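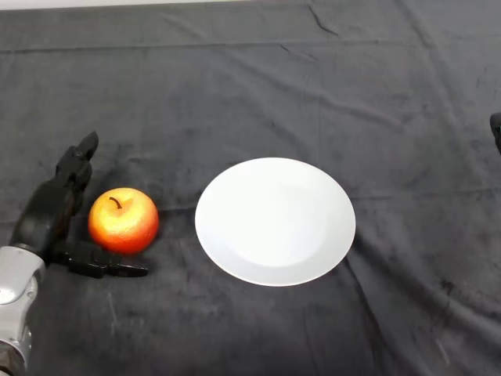
Charcoal table cover with plate and apple.

Fabric table covers: frequently asked questions

Which cloth is in the product pages?
The Keltier in charcoal, 183 cm wide. The surface has a short, soft nap and a matte finish. Shade varies slightly with the direction of the nap and the light.

Why does it arrive with fold lines?
Covers are folded into panels for shipping. A straight crease across the cloth is normal at first. Steam from the reverse side and leave flat for 8 hours. Do not iron the nap directly.

How do I remove lint and pale smudges?
Dark shades show dust more than light ones. Brush in one direction with a dry clothes brush. For marks that remain, use a damp white cloth and let the area dry before brushing again.
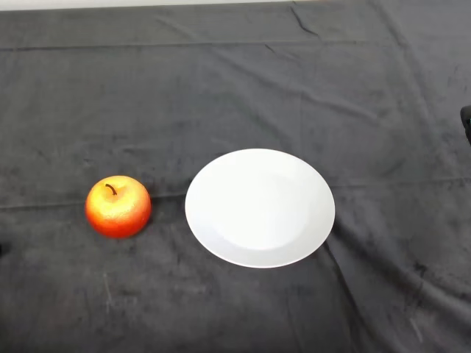 Do not use a stiff brush or a scouring pad - both flatten the nap permanently.

Can it be machine washed?
Yes, at 30 degrees or below, separately, for the first 2 washes. Line dry. Covers sold before June carry the old Kuster label and are hand wash only.

Does a plate sit level on it?
On a flat cloth, yes. Smooth out loose folds first, working from the center toward the edges.

Will fruit stain it?
Whole fruit with dry skin will not. Cut fruit should go on a plate. Juice should be blotted, not rubbed.

Is it available in other sizes?
The Unik is the same fabric at 67 cm, intended for side tables. Sodimberg does not cut to order.

Page maintained by Kyung-tae Yeo. Last revised 22nd September.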